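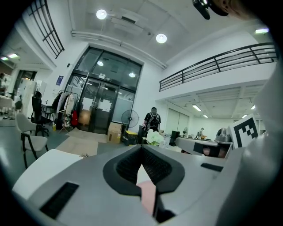
The entrance hall at Gredbridge, with the mezzanine to the right.

About Us

Most people meet Ikex by way of the front doors. They are glass, they have notices taped to them, and every year we promise ourselves a proper noticeboard. Visitors read the notices anyway, so the noticeboard money keeps going to something else (last March it went to a boiler).

We are a small training school for the building trades, started in 2000 in a rented unit behind the Jalari tile depot. The first class had 4 students and one good ladder. When the depot wanted its unit back, we moved into the Gredbridge building, then a showroom for a bathroom company that had believed very strongly in ceilings. We inherited 3677 square feet, a mezzanine with a black metal railing, and a great deal of white wall.

The white wall is our own fault by now. Painting students practice in the back rooms, and the best of them are let loose on the hall before open day. It has had so many coats that the building must be slightly smaller inside than when we signed the lease.

The pipes across the hall ceiling stay where they are. An architect once offered to box them in. Our plumbing instructors took this personally, and the pipes were painted white as a compromise.

What we teach

Day and evening courses in plumbing, tiling, interior painting and basic carpentry. Some 600 people have finished a full course with us, and a good many more have come for the Dhanial Weekend, our two-day class for homeowners who have already started the job and would like to know how bad it is.

Upstairs on the mezzanine is the office, where you can sign up, pay, or ask for your tape measure back. Course fees include materials. They do not include boots, which you will need from the first morning, and sandals have been tried.

Visiting

Come in through the glass doors and read the notices, as one of them may concern you. Large deliveries go to the yard at the side.

Last updated: September 19, 2024

Print this page | E-mail this page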